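Chapter 7
From Views to Poses: Software for Hand-Held Grippers

Before you start. You need the frame transforms from Chapter 4 and the camera model from Chapter 5. If either is rusty go back now, the exercises assume both.

What the chapter covers: finding markers, turning them into poses, lining up several clocks, throwing out bad stretches. Control comes later. Everything in here runs after the recording and before any training.

Start with the raw view. Wide lens, fixed to the tool, so the tool's own body takes up a good part of every picture and never moves within it. Mask it once. The rest of the view is room, and room is what the tracker lives on: railings, door frames, ceiling lights, corners that stay put. People don't stay put. A tracker that locks on to a passing shirt will drift, and the drift looks smooth, so you won't spot it by eye in the plotted path.

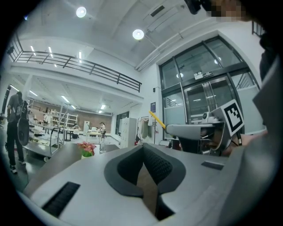 7.1 Markers and what they give you

A square marker of known size gives four corners. Four corners plus the lens model give a pose, position and rotation both, from one view. No history needed. That is the attraction.

The catch is the flip. Seen nearly face on, a small square has two poses that fit the corners almost equally well, and noise picks between them. Fixes: use several squares on one block, tilted against each other, or carry the last good pose forward and take the nearer answer. Our teaching library, Idier, does both and lets you switch each off. Try it with both off first. It is instructive.

From head height the two marker blocks can be solved seperately, one per hand, then written into the same head frame. Note that the head moves too. A hand pose in the head frame is of little use until you know where the head was.
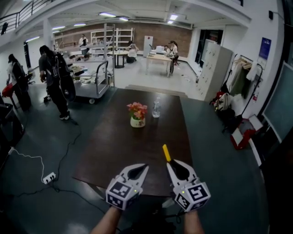

7.2 Three cameras, three clocks

Left tool, right tool, head. Each stamps its own pictures with its own clock and the clocks disagree. Worked case: an offset of 84 ms between left tool and head. Hand moving at half a metre a second. Error, 42 mm. Enough to put the fingertip well to one side of a pencil.

Method, short form. Take the speed of the left hand as the left tool's tracker sees it. Take the speed of the same hand from its marker, using the head camera and the head's own path. Slide one curve along the other until they match best. The slide is the offset. Works badly if the hand is still, so the Porier recording script asks for a few quick waves at the start.

There is a second check where one tool's camera catches the marker on the other. Direct measurement, tool to tool, head not involved. Compare it with the pose you get by going round through the head. The two should agree. When they don't, suspect the clock before the lens.

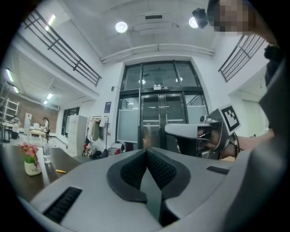
Page 406

7.3 Throwing things out

Most of the work, by time. The Trutmont set used in the exercises holds 22 recordings, and 7 of them are marked bad on purpose in at least one stretch. Your filter should find them.

Rules to begin with:
Marker lost for longer than half a second: cut.
Jump in position larger than a hand could make: cut, and look for a flip.
Tracker and marker disagree for over a second: keep neither.

Don't fill long gaps with a straight line. The planner trained on it will learn straight lines. Short gaps are fine, a couple of pictures.

One more case, easily missed. The room may hold markers that are not on your tools at all. A detector reports every square it can read, near or far, and a loose script will attach the wrong one to a hand and carry on without complaint. Give the detector a list of the numbers you expect. Drop the rest. Log what you droped, too, as a stray number that turns up often is worth a look.
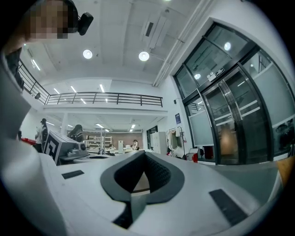

Shawky Group for Robot Software, Teaching Section

Exercises for 7.1 to 7.3

1. Write the mask for one tool camera. Use it on every recording from that tool. Where does it fail?
2. Turn off both flip fixes in Idier and plot the rotation angle against time. Mark each flip.
3. Recover the clock offset for one recording from hand speed alone. Then repeat with the opening waves cut off.
4. Run the three rules above in a different order. Does the set of kept stretches change?

Solutions to 2 and 3 are at the back. Corrections to Amr Helmy please, with the section number.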